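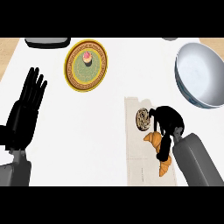

Tondum is a small lunar lander concept, and I've been keeping this entry going since I first read the design notes one June. It's meant to carry a 242 kg load down to the Moon's surface and then unpack it with nobody on board, which is the part I love! Picture two robot arms reaching in over a white tabletop from the lower left and lower right corners, and you've got the layout of the unloading deck – one arm on each side, both working towards the middle.

Background

The idea came out of Marsden, a design group led by Ifeoma Tijani, as a follow-on to an older lander called Endus (a lovely thing, but far too heavy). Tondum drops the big central engine and uses 9 small ones in a ring, so it can still land if 2 of them fail.

Landing and power

Dry mass is given as 624 kg. The legs fold flat for launch, and the solar panels open upwards like a flower – I've seen older drawings with them on the sides, but those are out of date. Nights are the hard bit, and the batteries only keep the radio and heaters going.

Status

No flight is booked. A test version of the legs, named Fultitz, is being built first, and I'll add the drop heights once I have them.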